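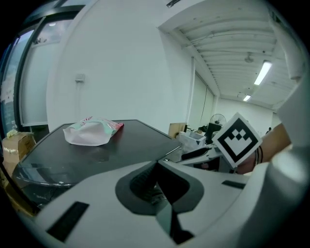
O preço por quilo devia vir em letra grande

Quem faz compras para uma casa aprende cedo a olhar para o preço da embalagem. É o número maior na etiqueta, é o que se soma de cabeça e é o que aparece no talão. O preço por quilo ou por litro também lá está, num canto, em algarismos que uma pessoa de óculos esquecidos em casa não consegue ler. Defendo que a ordem devia ser a contrária: o preço por unidade de medida em letra grande e o da embalagem em letra pequena.

Comecei a pensar nisto em outubro, quando mudei de bairro e passei a fazer as compras no Trurnico, um supermercado de tamanho médio com boa fruta e etiquetas muito más. Comprava ali detergente para a roupa da marca Rizk, em garrafa de 2000 mililitros. Um dia a garrafa deixou de aparecer e no lugar dela ficou uma recarga em saco, mais barata do que a garrafa. Levei-a satisfeito durante dois meses. Só quando precisei de calcular a despesa mensal para dividir com o meu colega de casa, Ehsan Akbari, é que reparei que a recarga trazia bastante menos produto e que cada litro me custava mais do que antes. Tinha pago mais convencido de que poupava.

Não houve engano, no sentido legal. A quantidade estava impressa no verso e o preço por litro estava na prateleira. O que me incomoda é que a informação existia e não servia, porque tudo na apresentação da loja me levava a comparar duas coisas de tamanho diferente como se fossem iguais.

O mesmo se passa com as batatas fritas, o café, as bolachas, o papel higiénico vendido ao rolo sem que os rolos tenham todos o mesmo comprimento. Um pacote que tinha 98 gramas passa a ter 74, mantém a altura e a largura, e o preço fica onde estava. A diferença é ar. Quem compra aquele pacote há anos pega nele sem ler, e parece-me normal que assim seja. Não é razoável pedir a alguém que leia o verso de cada artigo do carrinho à quinta-feira, às sete da tarde, com uma criança pela mão. 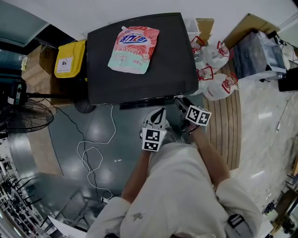

O argumento que mais oiço do outro lado é o da responsabilidade individual. Samer Kanaan, que teve uma mercearia durante 20 anos e com quem discuto isto há meses, acha que o cliente tem olhos e que quem quer poupar faz contas. Respeito a opinião de quem esteve atrás do balcão, mas a mercearia dele vendia feijão a granel e pesava o queijo à frente das pessoas. Ali o preço por quilo era o único preço que havia. O cliente fazia contas porque o número que lhe davam permitia fazê-las.

Samer tem outro argumento, mais forte. Diz que os fabricantes subiriam os preços de qualquer maneira, porque os custos sobem, e que muita gente prefere pagar o mesmo por menos a ver o preço aumentar na etiqueta. Talvez prefira. Há famílias que vão às compras com uma nota na carteira e para quem o valor da embalagem é o que decide se ela entra no saco. Por isso não proponho esconder esse valor, nem proibir embalagens pequenas, de que eu próprio preciso quando viajo. Proponho trocar o tamanho de dois números que já estão impressos no mesmo pedaço de papel.

Há também a questão das unidades. No mesmo corredor encontro detergente com preço por litro, por quilo e por dose. A dose é a pior das três, pois quem decide quanto mede uma dose é o fabricante. Se a tampa for grande, a embalagem rende menos; se for pequena, anuncia-se que rende mais e a roupa sai como sair. Uma única unidade por categoria de produto resolvia o assunto. As lojas podem começar sozinhas, sem esperar por uma lei. As etiquetas são impressas na loja, muitas já são eletrónicas, e mudar o modelo é trabalho de uma tarde.

A cadeia Bukthorpe, onde faço compras quando visito a minha irmã, já tem os dois preços do mesmo tamanho nas prateleiras da mercearia seca. É meio caminho, e nota-se. Dei por mim a escolher o arroz em poucos segundos e a trocar de marca de café sem sacar do telemóvel. Nos produtos de limpeza continuam as etiquetas antigas, e lá voltei eu à calculadora.

Escrevi ao Trurnico a sugerir a mudança. Responderam com simpatia que a sinalética segue o modelo em vigor e que a minha mensagem tinha sido encaminhada. Enquanto espero, colei um papel na porta do frigorífico com o preço por litro ou por quilo das coisas que compramos mais vezes. O Ehsan acrescentou o azeite e o champô. É um trabalho que cabia à etiqueta.

Contacto | Textos anteriores | © Trastbridge, todos os direitos reservados | Voltar ao topo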